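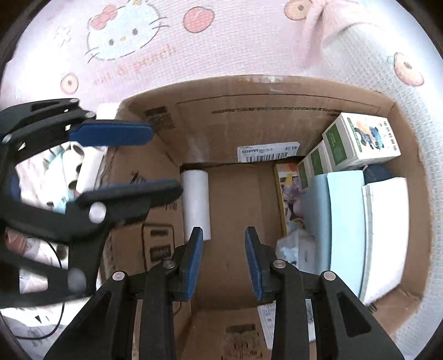
Packing Practice: Beril Soylu on the Nellon Project

Beril Soylu is in her second year of the automation course at Lernedska and leads Nellon, a student project on teaching two-handed packing from human demonstrations. The team works with hand-held grippers, each fitted with two ribbed blue finger pads, and enters its results in the Talell student competition. We spoke in the lab between two recording blocks.

The task for this season is boxes. An operator holds one gripper in each hand and moves household goods in or out of an open cardboard box. Soylu described the rules as short. "You may use both tools at any time. You may not touch the goods with your fingers. If something falls off the blanket, the run is void."

The goods are mixed on purpose. White cylinders and paper rolls go in with cartons, soft packs and plastic bags. "A carton has flat faces and you can plan for it," she said. "A bag has no fixed shape. The pads close and you don't know what you are holding until the load comes on."

The tubes have become a subject of their own. They are light and they roll. Standing one upright takes a grip near the middle of its height and a slow release. Soylu keeps a separate set of 53 runs in which only tubes are handled, and she scores them by hand. A run gets 100 points if every tube ends where the task sheet says it should. Anything under 80 goes back to the operator with notes.

"Most of the lost points are on release," she said. "The operator opens both fingers at the same speed, one pad sticks a little, and the tube leans. We now ask for a pause of one second before opening. It costs time, but the scoring has no time term." 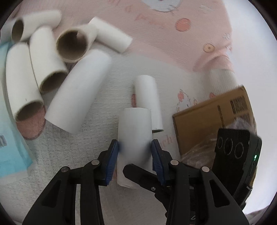

Both pads closed on an upright tube, with more tubes lying on the cloth.

The choice of work surface was argued over. Sibel Ekinci, who teaches the course and supervises the project, wanted patterned cloth from the start. Her view is that a model trained over a bare gray table learns the table. "A printed blanket has faces, dots and lettering all over it," Ekinci said. "The model has to find the object among them. I would sooner have that difficulty in the training data than meet it at the competition."

Soylu was against it at first, mainly on account of the folds. A tube set down on a fold will tip. She has since changed her mind and now asks operators to leave the cloth as it lies between runs.

The pads are the part she would change next. The current ones are Dönmez ribbed pads, and the ribs hold well on paper. On thin plastic they tend to pinch the film and lift it without the contents. Two students are testing a softer rib profile, with results expected in January.

Asked what new members find hardest, Soylu said it was the left hand. "They leave it parked at the side of the box and do everything with the right. Then the box slides and the run is gone." Beginners spend their first session only steadying a box wall with the left tool.

The entry for Talell closes on 30th November. The team will submit the box task and the tube set as separate items, each with its own score sheet.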